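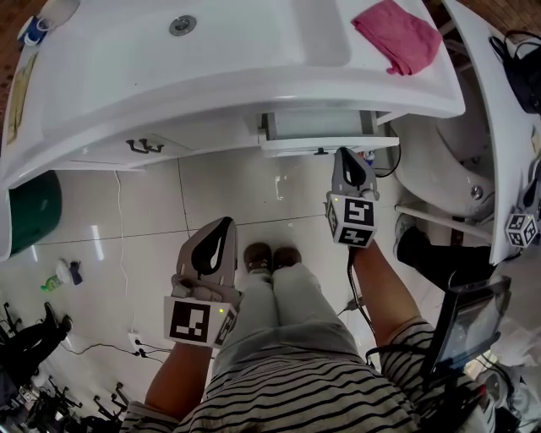
Bathroom drawer, open again

OK quick one, I have to leave in a bit and I said I'd post every week in July and then, well. It's 10/02/2019. So.

The no-buy thing. Still going! 48 days without buying soap, shampoo, lotion, any of it. Only rule is I use up what's in the house first. I had more than I thought, way more. Travel sizes from hotels I don't remember staying in. Three half bottles of the same conditioner – why did I keep opening new ones??

Money so far: I went back through my bank stuff and I'd spent 144 dollars on bathroom things between New Year and July. Not makeup even, just stuff. Since then, zero. Well, toothpaste. Toothpaste doesn't count, I decided that in week one and In-ho Ryu has been giving me grief about it ever since. He says a rule is a rule. He also uses bar soap on his hair so I'm not taking notes from him. 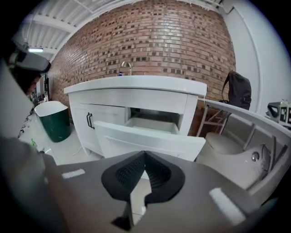 White vanity, brick wall

Things I've learned I guess: old sunscreen goes in the trash, don't try to be a hero. Cut the tubes open, there's easily another week in there. Lavender and coconut do not go togehter. And unsubscribe from the store emails first, before anything else, I got one from Zuveo offering 85 percent off and I had it in my cart before I even sat down. Closed the tab. Went for a walk.

Next up is the hall closet, which scares me a bit – candles. So many candles. Will try to write that one up properly, with a list and everything.

Gotta run, bus.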